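Home Forums > House and Home > Clearing Out and Moving

Thread: How do you decide what to keep when you downsize?

raelene_c
Posted 18/05/2023
Hello everyone, Raelene Cartwright here, some of you know me from the garden boards. My husband and I are leaving the big house on Te Moana for a little place with 2 bedrooms and hardly any attic, and I have been going through cupboards since breakfast. I got stuck on my mother's recipe tins and had a bit of a cry, to be truthful. The furniture was easy (our daughter wants the sideboard, bless her) but the small things are wearing me out. How did the rest of you get through it?

beltska_bound
Oh Raelene, my heart goes out to you. We did ours in November, before the move to Beltska, and the only thing that worked for me was leaving the sentimental boxes until the very end. Start with towels. You don't have feelings about towels, and by the time you reach the recipe tins you've had some practice at saying goodbye.

oldporchlight
I'd go the other way, and I say this kindly. If you leave the sentimental boxes to the end you're tired and the truck is coming, and that's how my grandfather's letters ended up at the dump. Do the hard ones first, in the mornings, one box at a time with a good cup of coffee, and let the towels look after themselves.

beltska_bound
I'm so sorry about the letters, that's awful. I still think it depends on the person, though. If I'd opened the photo albums on day one I would never have gotten to day two!

tymofii_p
Good evening all. Tymofii Pasichnyk, long time reader, I don't post as often as I should. I agree with oldporchlight about the letters, but please don't forget the drawer of cords. Every house has one and ours had three, and my wife and I argued more over those than over her wedding china. I kept saying "but what if we need it" and she kept asking me what it was for, and I could not tell her.

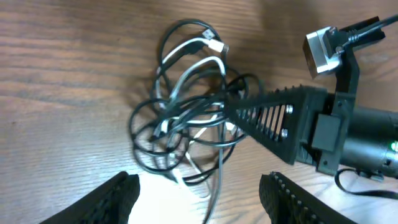

Cables on the wood

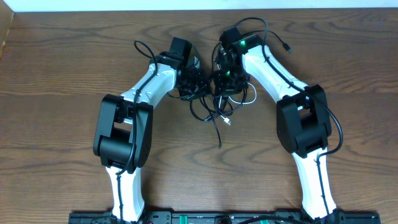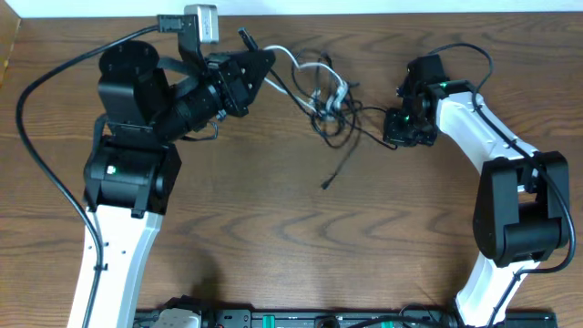 What settled it in the end was a rule we borrowed from her sister. If neither of us could name the thing a cord belonged to by the time the kettle boiled, it went in the box for electronics recycling. I have missed exactly one of them since, for an old radio, and I found another at a yard sale for pocket change. We used the same rule on the kitchen gadgets and it went much faster than I expected, apart from the waffle iron, which we are still discussing.

raelene_c
Tymofii, I laughed out loud at the kettle, thank you. We have a drawer like that, and a biscuit tin besides. I'm going to try your rule tonight, though I suspect my husband will boil a very full kettle.

josta_jam
Can I be the grump for a minute? I think people throw out too much when they move. We gave away my mother-in-law's canning jars, and then the bushes went mad with josta berries the next summer and I had to go and buy new ones. If it's useful and it fits in the truck, take it along and decide when you've lived in the new place a while.

oldporchlight
That's how you end up paying to move boxes you never open, josta. My brother has 2 of them in his garage still taped shut from the Rateneo house, and he can't tell you what's in either.

josta_jam
Well, he might be glad of them one day!

beltska_bound
Raelene, on the recipe tins, would you think about copying out your favorites and giving the cards themselves to the grandchildren? Mine fought over the one with the gravy stain.

raelene_c
Oh, I like that very much. There's a lemon cake card she wrote on the back of an envelope, and my granddaughter has been asking for it since she was small. The tins are coming with me though, I've decided that much. Towels tomorrow.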